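From: Libor Štefanec
To: stelgate-makers list
Subject: Re: [stelgate-makers] sealing a concrete-look tabletop?

Viera Baláž wrote:
> Hi all, we finally picked up the long gray table for the back
> room and I love it, but I have no idea what to put on it. The
> seller said "it's sealed" and then couldn't tell me with what.
> I set a mug of tea on the one at my sister's place and it left
> a ring that is still there. Has anybody here lived with one of
> these tops for more than a month? Do I wax it, oil it, leave it
> alone? And is it nuts to pair it with a dark wall? Khang says
> the room will feel like a cave.
>
> Viera B.

Hi Viera (and hi everyone, I've been lurking since September),

Ours has been in daily use for nearly 2 years now and I'm still fond of it, so congratulations! The mottled finish is the best part if you ask me. Crumbs, pencil dust, the odd smear of glue, it all disappears into the gray until you get your face down next to it. My wife says this is a fault. We agree to differ.

On the sealing, do the water test before you buy anything. Put a few drops on the top somewhere near the end, go make a sandwich, come back. If they're still beading, the sealer is doing its job and I'd leave it alone. If you've got dark spots, it's soaking in and you want to reseal. I used the Potuvent matte stuff, two thin coats with a foam roller, and left it overnight in between. Don't get the satin! I tried it on the underside first and it looked like a wet sidewalk.

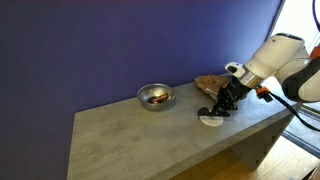
The other thing is the front edge. On a thick slab like that, people go over the top very carefully and then forget the vertical face, and that's where your belt buckle and your coffee drips end up. Roll it first, then the top, so any runs get picked up. I did it in the wrong order and spent an evening with 300 grit paper and some bad language.

As for the wall, tell Khang I'm on your side. A deep blue, even one leaning toward violet, is great behind pale gray, and if the floor is a warm brown wood you won't get the cave thing at all. Just don't go gray on the floor too. Branislav did that in his hallway and it's a bit like standing in a parking garage (sorry, Branislav).

For the tea ring, I'd try a paste of baking soda and water, left on for 40 minutes and wiped off with a damp cloth. Check a hidden corner first. No vinegar and no lemon, they'll eat into a real concrete top and then you've got a pale ring to go with the dark one.

I have most of a can of the Potuvent left if you want it. It's just sitting on the shelf over the dryer.

Libor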